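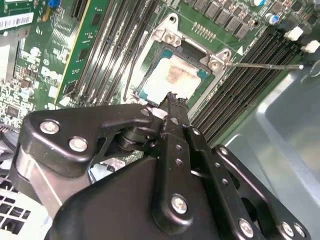 Drarholm Property Services — Building Maintenance Team

Repointing the garden wall at Rirow: notes from the first stage

Posted by Maribel Huanca
May 25, 2026

The garden wall at Rirow has needed attention for several years. Residents on the east side of the property will have noticed that the mortar between the lower courses had worn back well behind the face of the brick, and that in two places near the gate it could be brushed out by hand. The first stage of the repair has now been completed, and I have been asked to set down how the work was planned and what remains to be done.

The wall is 100 feet long and was built with a soft red brick laid in lime mortar. At some point an earlier owner patched parts of it with a hard cement mix. Cement of that kind does not let moisture pass through the joint, so the water leaves through the brick instead, and the faces begin to flake. Most of the damaged bricks were found directly beside those patches. Aminu Uzor, our masonry supervisor, recommended that all of the cement be taken out, including the sections that still looked sound from the path.

Three contractors were invited to visit the property and submit written prices. We asked each of them to state the mortar mix, the depth to which the old joints would be raked out, and the arrangements for covering the work overnight. Only two of the three answered all of these points. The contract was awarded to Iretti, whose price was not the lowest but who offered to prepare a sample panel at no charge.

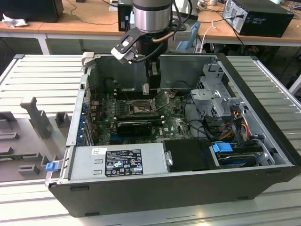
The sample panel proved to be well worth the wait. It was left in place for 24 days before we inspected it, and the color dried a good deal lighter than it had looked on the first afternoon. Beca Craddock asked for a slightly coarser sand, and a second panel was made beside the first. Anyone comparing quotations for similar work should ask for a panel and should look at it in dry weather as well as after rain.

Raking out was done by hand with a plugging chisel wherever the joints were narrow. A grinder is faster, but on soft brick the blade tends to wander and cut the edges, and the contract did not allow it within the old lime sections. A total of 50 bricks had to be replaced. Reclaimed bricks of the correct size were obtained from the yard at Ma — they are a little darker than the originals, and the masons spread them along the length of the wall so that they do not form a patch.

New lime mortar must be protected from direct sun, frost and heavy rain while it cures. Damp burlap has been hung over the finished joints and will stay in place until Mr. Uzor gives his approval. Residents are asked not to lift it, lean bicycles against it or tie plants to the wall during this period.

The second stage will cover the coping and the two gate piers, and is planned for October. Kyu-ri Ra will circulate the access arrangements to the ground-floor apartments beforehand. Questions about the planting beds should be sent to Chia-jung Tsao, who is keeping a list of the shrubs that will need to be moved.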